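Plolldale Festival Association
Visitor Services

Household and Kitchen Advice for Festival Guests and Host Families

The Plolldale music weekend is held each January in the halls and churches of the old town. The town has one hotel, and most guests stay in private rooms, rented apartments or the hostel at Jallwood. The following advice has been gathered by the Visitor Services office from host families and returning guests. It concerns cooking, clothing and the care of rooms during the festival, and it is revised before each edition.

Before arrival

Guests renting an apartment should ask the host which kitchen items are provided. A standard listing includes a kettle, one large pot, one skillet, plates and cutlery for the number of persons booked, and a dish towel. It does not include oil, salt, coffee filters or storage containers. The grocery on Keogh Street closes at 8 p.m., and evening concerts begin before that hour, so shopping is best done before the doors open.

Slippers or thick socks are recommended. Most hosts ask that outdoor footwear be left at the entrance, and the stone floors in the older houses are cold at night.

Meals on concert days

The evening program usually runs past midnight. A meal that can be prepared in the morning and reheated in a single pot will serve guests better than one that must be started after the last encore. Bean soup, barley stew and braised cabbage all keep well. Cool the pot quickly by standing it in a sink of cold water, stir it from time to time, and move it to the refrigerator within two hours of cooking. Leftovers should be reheated until they steam throughout.

Pasta and rice intended for late eating are best stored apart from the sauce. Rinse cooked pasta briefly, toss it with a spoonful of oil and keep it covered. Rice should be refrigerated promptly and eaten the next day.

Sandwiches for the afternoon program hold up better if the bread is buttered to the edges and wet fillings such as tomato or pickle are packed separately. Food may be eaten in the foyers of all venues except the church. Glass bottles are not admitted anywhere. A vacuum flask stays hot longer if it is filled with boiling water for a few minutes, emptied, and then filled with tea or soup.

Care of concert clothing

Wool coats should be hung on a wide hanger in a cool, airy place overnight and never laid over a radiator. Smoke from the outdoor fires in the square clings to wool; hanging the coat in the bathroom during a shower, then airing it beside an open window, removes most of it. Brush dried mud off with a stiff brush. Wet mud should be left alone until morning.

Velvet worn by many of our guests is easily crushed under a seat belt or a backpack. Hang the garment in a steamy room and stroke the pile gently upward with a dry hand. Velvet should not be ironed on the face.

Leather boots that have taken in snow should be stuffed with newspaper and left to dry at room temperature. Change the paper after an hour or two, and again before going to bed. White salt marks can be wiped away with a cloth dampened in equal parts white vinegar and water. Test the mixture on the inside of the tongue first. Apply polish only when the leather is fully dry.

Glitter and stage makeup should be taken off before using the host's towels. A little plain cooking oil on a cotton pad will loosen both. Hosts are advised to set out one dark towel per guest.

Candle wax

Candles are handed out at the closing concert, and wax reaches home on sleeves and gloves every year. Allow it to harden completely. A garment may be placed in the freezer in a plastic bag for an hour, after which the wax can be lifted with the back of a butter knife. Lay the fabric between two sheets of plain paper and press with a warm iron without steam, moving to clean paper as the grease is drawn out. Wash as the label directs.

Wax on furniture should be chilled with ice cubes held in a bag, then eased off with the edge of a plastic card. Metal blades leave scratches that cost far more to repair than the wax. Remaining film can be buffed with a soft cloth.

Tables and wooden surfaces

Hosts report more damage to wood than to any other part of the room. Hot pots, wet glasses and nail polish remover account for most of it. Trivets and coasters should be left where guests can find them without opening a cupboard. 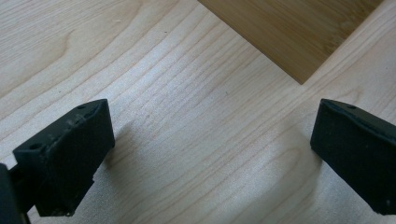 Spills should be blotted promptly, and the wood wiped afterward along the grain with a cloth that has been wrung out well. Dry it at once with a second cloth. Scouring powder and rough pads must not be used on any finished wood. A white ring left by a glass will often fade by itself in a day or two. If it remains, place a dry cotton cloth over the mark and pass a warm iron across it for a few seconds at a time, checking after each pass. Guests are asked to leave this treatment to the host.

Posters and set lists should not be taped to doors or headboards. Each host family receives a packet of string and clothespins for the purpose.

Sharing a kitchen at the hostel

The Jallwood hostel has 57 beds and 4 stovetops. Guests are requested to limit cooking to 30 minutes between 5 p.m. and 7 p.m. Label food with a name and room number. Unlabeled items are removed from the refrigerators each morning. Pans should be washed and returned before leaving for a concert.

Departure

Strip the bed, empty the refrigerator and take the trash to the shared bins. Glass, paper and food waste are collected separately in Plolldale, and the bins are marked accordingly. Sealed dry goods may be left in the Jutik crate at the ticket office, from which they are passed to the crew kitchen.

Breakages should be reported to the host directly. A host who cannot reach agreement with a guest may write to Slavica Vukčević at Visitor Services. Questions concerning the hostel are handled by Cathal Ní Chonaill. The office is open during the festival from 10 a.m. until the first concert of the evening.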